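I worked in the art department on two seasons of a cable fantasy series called Patungate, and I have an opinion about miniatures that I used to keep to myself because it made me sound old. I think television gave them up too early, and I think the reason was scheduling more than money or looks.

The show shot its harbor city as a model for the first season. Monique Picard ran the model shop, and she had 13 people on it at the busiest point. By the second season the harbor was digital. The producers told us the new one would be cheaper. Guoqing Tian, who kept the effects budget, showed me the totals later, and the two seasons came out close enough that you couldn't have used them to argue for either side.

What changed was when decisions had to be made. A model has to be designed before it is built, and it has to be built before the camera crew shows up. The director of an episode had to say in May which side of the harbor he wanted to see. With the digital version he could wait until the edit, and so he did. Everyone did. We delivered 818 effects shots that second season, and a good share of them were second and third versions of shots that had already been approved. 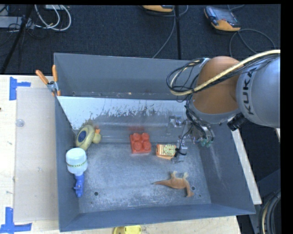
I don't blame the artists for any of this. Xiuying Zou supervised the water shots at Andby, the company that did most of our digital work, and her water was better than our water ever was. Water is the thing miniatures do worst. The drops are always too big, and you can shoot at any speed you like and a viewer will still know. If she had been given the same harbor to work on from start to finish, I think it would have been the best thing in the series. She was given a harbor that moved its lighthouse between episodes.

People who defend the old methods usually talk about light. They say a real object catches light in a way that can't be faked. That was a fair point once, and I don't think it holds up now. Do-yoon Sun, who edited both seasons, mixed our leftover model shots into a digital sequence and I picked the wrong ones when he tested me. I built some of those roofs.

So my case is a narrow one. When a show has a place it will return to every week, and the place doesn't need much water or much weather, it should build the thing at a decent size and shoot it early. Let the digital crew add the sky, the smoke and the people. Both departments then work from one design, and the director has to settle on it while there is still time to do it well.

I know a few shows are trying this again. I'd like to see one try it for a full season before somebody upstairs asks to keep the options open.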